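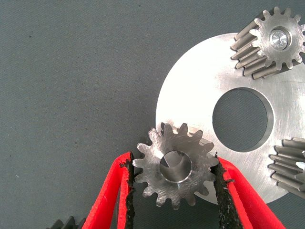
Brekley Repair and Skills Project
Progress report to the Dronen Fund, 2/19/24

We're really pleased with how this period has gone! When we last wrote to you in August, the evening courses were only a plan and the workshop had no heating. Both are now sorted, and the courses filled up faster than we dared hope.

Five courses have run so far: bicycle care, clock and small machine repair, sewing, lamp rewiring and a beginners' woodwork course that we added after so many people asked for it. Altogether 481 people have come through the door, quite a few of them more than once. The clock course was the surprise hit (we had pencilled it in as the quiet one), and it has a waiting list for spring.

Spending to date is £3363, all of it within the agreed headings. Tools came in a little under budget thanks to a good price from Rivadeneyra, and we would like to move the difference across to course materials if you are happy with that. Sewing supplies have gone up and we're getting through far more thread and lining than we allowed for.
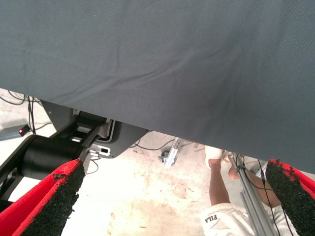 Dark grey cloth in the workshop.

The one thing running behind is the tool library. The Clovov booking system took longer to set up than we expected, and members still can't renew a loan online. We have moved the opening back by three weeks – the shelves are up and most of the labels are done, so it does feel close.

Next we'll be running the spring courses, opening the library and trying out a Saturday-style drop-in during the school holidays. We'd love you to visit while the woodwork group is in. Receipts and the attendance sheets are attached, and the request about course materials is on the last page of the budget form.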